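Does peel and stick wallpaper shrink after you hang it?

Asked by Dramau in Walls and Paint
648 views, 2 answers

I put up a zigzag pattern in January and the seams looked tight. Now there's a gap at two of them, wide enough to see the old green paint. The store says vinyl "relaxes" and that this is normal. Sounds to me like something you say so you don't have to give a refund. Has anyone had this happen with a decent brand, or is it all junk?

Answer from Nabil Dabbas
Accepted, 364 points

It can shrink, but I doubt that's the whole story. Mostly people stretch it while they're pulling it straight, and it creeps back over the next few weeks. A busy pattern makes it worse, as you keep tugging to get the points to meet. I'd also ask how long the green paint had cured, and whether it's a washable kind — a lot of this stuff barely holds on those.

I wouldn't bother with the seam glue they sell for this. Warm the strip with a hair dryer, lift it back to the last good seam and lay it again with no pull. If it won't reach, paint a thin line behind the gap in the background color and live with it.

A chevron in black and white shows every miss, so think hard before you buy more of it.

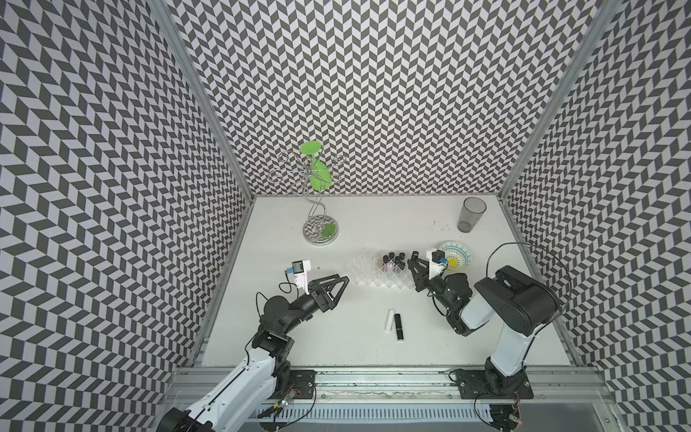
Answer from Jellorell
2 points

mine never shrank. did you wash the wall first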